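Chapter Seven
Choosing Between Grippers: Fair Trials in Untidy Places

By the end of this chapter you should be able to plan a simple comparison of two grippers, keep a record of it that a stranger could follow, and say with some confidence which of the two you would rather live with. You will need the notes on finger shape from Chapter Four, so do keep a thumb in that page.

7.1 Why we begin with rubbish

When Jean Buchanan and I first taught this material at Skornero, we did what most teachers do and began with wooden blocks. Blocks are lovely things. They have flat sides, they stay where you put them, and two grippers of quite different quality will both pick them up all day long — and there lies the trouble. After a whole morning of blocks our students had a table full of full marks and no idea which gripper they ought to buy.

So we put the blocks back in the cupboard and turned to paper. A crumpled ball of paper costs next to nothing, gives way when you squeeze it, and offers the fingers a different set of corners each time it is dropped. It will also tell you a good deal about the pads. A hard, smooth pad tends to push the ball along in front of it, while a softer rubber one will usually find some fold or other to settle against. Put the same ball inside something with a rim, and you are testing the outside of the fingers too, for now they must fit down into the opening before they can close on anything at all.

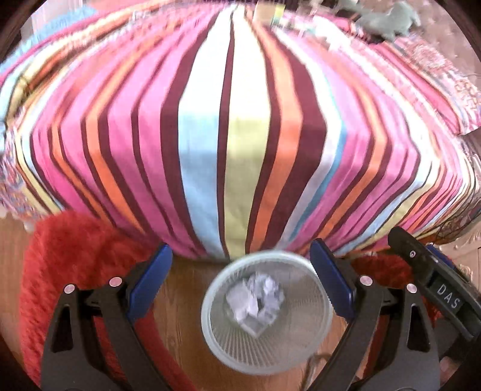 I would ask you to think about that rim for a moment before reading on. With a hand-held gripper, your own wrist makes dozens of small corrections that you never notice making. An arm makes only the corrections it has been told to make. A gripper that feels wonderfully easy in the hand may therefore turn out rather fussy once it is bolted to a Vandenberghe arm, and it is well worth writing down how much you had to tilt and turn to get your grip, even when the grip itself was a good one.

7.2 Soft, thin and slippery

Paper is only the first step. In the Cokine trials, which we shall follow through the rest of this chapter, Marina Bakalis compared 2 sets of finger pads over 500 attempts, 300 of them on crumpled paper and the remainder on soft packets and wrappers. She worked on bedding for much of the time, and I think she was right to. A bedspread sinks under the fingertips, so that a finger which would slide neatly under a packet on a desk may gather up a pinch of cloth as well. Stripes and strong patterns also give the camera something harder to deal with than a plain grey bench.

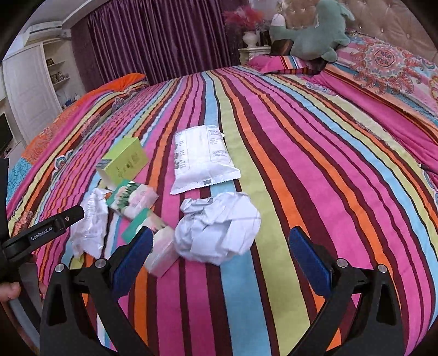
Figure 7.2 Open fingers above a striped bedspread, with a crumpled paper ball, tissue packs and a plump white package grouped near by.

Of the 300 paper attempts, 271 were marked as clean lifts. Please don't carry that number away with you just yet! We have still to ask what Marina meant by "clean", who did the marking, and whether a ball that was lifted and then dropped a moment later ought to count. (Her rule, which you will find in full in section 7.4, was that it ought not.)

Before you start

Read the whole of section 7.3 before you touch a gripper. Agree with your partner what will count as a lift, and write it at the top of the sheet in ink. If you are using the Prirnano controller, set the closing speed once and leave it alone until both sets of pads have been tried. Change over who holds the gripper at the halfway point, and note where on the sheet you did so.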